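Switching from driving to walking to work – worth it?
Commuter Talk > General

radleyrambler
Posted 2021-06-10
OK so I sold the car in January and I've been walking to the office ever since, and I wanted to see how other people handle it. My place is on the Radley side and the office is in the Amundsen building, so it's 9 blocks plus the cut-through. I love it, mostly. My back feels better and I get through a ton of podcasts. But now that it's getting hot I show up looking like I swam there. Do you guys change clothes at work? Leave shoes under the desk? My boss is pretty relaxed but I do have to sit across from clients.

mossy_525
Shoes under the desk, yes, and a spare shirt in a drawer. I walk in a running shirt and change in the restroom. Takes me two minutes. Get a small towel too, the thin camping kind, they dry fast on a hook.

gridlock433
I'll be the grump. I did this for a whole summer and went back to driving. By the time you add the walk, the cooling off, and the changing, I was losing most of an hour a day. That's an hour with my kids. If you're single and live close, great, but people on this board act like anyone with a car is lazy.

mossy_525
Who said lazy? He asked about shirts lol

gridlock433
Read the last three threads on here.

tuliptoaster
I'm kind of with grid on the time thing, but I'd say try leaving earlier before you give up on it. I go before seven in the summer and it's a different world out there. Plus I get the good coffee at Greteo before the line goes out the door. Also, ditch the backpack if you can! Half the sweat is the backpack. I have a Fleler hip bag that holds my lunch and keys and my back stays dry.

radleyrambler
Leaving early is a good idea, I'm up anyway because of the dog. Not sure about the hip bag, I carry a laptop most days. Could I just leave it at the office overnight?

tuliptoaster
Ask your IT people, mine were fine with it as long as it's in a locked drawer.

gridlock433
Mine weren't. And what happens when it pours?

radleyrambler
Bus. The 1015 gets me there if I don't mind standing. I'm not trying to win a medal, I just don't want to pay for parking again.

mossy_525
What's your route like? Shade matters more than distance in my opinion. I'd take an extra ten minutes under trees over a straight shot along a big road any day.

radleyrambler
Pretty good on shade, at least for the cut-through. The rest is regular sidewalk and that's where I cook. I'm going to try the early start plus the spare shirt and see how I feel by the end of the month. Grid, I hear you on the time, I'd probably do the same with kids. 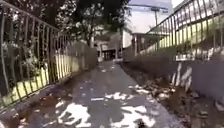
Oh, and one more thing I forgot to ask – what are you all doing about socks? I've worn through the heels on four pairs since I started and I'm tired of buying the cheap ones. Wool in summer sounds crazy to me but my sister swears by it.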